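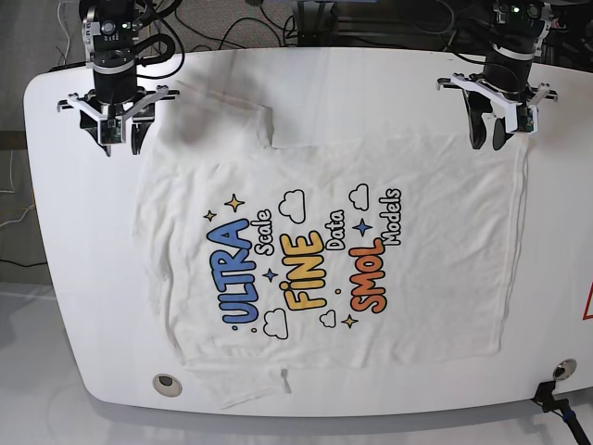
Page last changed: December, 21:40

Diary > Hemstead > Winter

2 min read

I walked to Brerora in the morning, 9 kilometres by the canal path. The ferry to Tomoneck did not run, so I drank tea at the Henriques bakery and wrote two letters. My landlady has raised the rent by 40 pounds - I had expected it, but still I was sad for an hour.

In the evening I put a white T-shirt on the table and thought about what to pack for my sister. Then I read until page 76 of the novel. It is slow, and I like it more than before.

Recent entries
The Tomoneck ferry
Soup for a cold week
My first winter in Hemstead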